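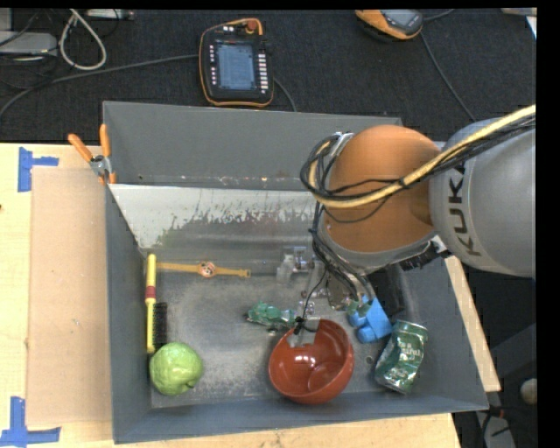
Wie oft muss man an so einer Greifzelle die Kabel nachsehen? An unserer alle 200 Betriebsstunden, dazu nach jeder Kollision.

# Wartung der Greifzelle, Sprechnotizen

Tarnen, interner Techniktag, 2023-01-23

**Einstieg (kurz halten)**

- Es geht um eine einzige Zelle: KUKA-Arm, Greifer, graue Metallkiste auf dem Tisch. Die Linie in Borarthorpe lasse ich weg, bei Fragen auf die Pause verweisen.
- Die Zelle läuft im Projekt Binis. Im letzten Quartal 64 Stunden Stillstand, davon der größte Teil wegen Leitungen am Handgelenk.

**Kabelführung**

- Das gelbe Kabel und das schwarze Bündel laufen gemeinsam über das orange Gelenk. Ein schwarzer Binder hält sie zusammen.
- Binder nur handfest anziehen. Vor dem Festziehen die Achse von Hand verfahren, langsam, in beide Endlagen.
- Dünne Adern unten am Greifer sind der wunde Punkt. Schlaufe so kurz wie möglich, sonst bleibt sie an den Teilen in der Kiste hängen.
- Stecker am Handgelenk: auf Sitz prüfen, nie am Kabel ziehen.

**Greifer**

- Durchscheinende Finger mit fusselfreiem Tuch abwischen, kein Lösungsmittel. Desmet liefert Ersatz, Lieferzeit zurzeit 4 Wochen. Also rechtzeitig bestellen.
- Nach dem Tausch Nullpunkt neu anfahren und Greifkraft prüfen. Wert ins Zellenbuch eintragen.

**Kiste**

- Die Kiste darf nicht wandern. Klemme am Rand vor jeder Schicht kontrollieren.
- Kratzer am Boden sind unkritisch. Bei Graten abziehen, dann auswischen.
- Teile bunt mischen: Schale, Bürste, Uhr, Dose. Mit lauter gleichen Teilen fällt ein schief sitzender Finger oft gar nicht auf.
- Abnahmelauf nach jeder Reparatur: 126 Griffe ohne Eingriff.

**Bedienhandgerät**

- Liegt bei uns hinter dem Tisch auf dem Boden. Kabel vor dem Anfahren auf Knicke ansehen.
- Wer in die Kiste greift, nimmt das Gerät vorher in die Hand und schaltet die Antriebe ab. Diesen Punkt zweimal sagen.

**Offen**

- Schleppkette statt Binder? Angebot soll im März kommen.
- Frage an den Saal: Wer hat Erfahrung mit Spiralschlauch am Handgelenk?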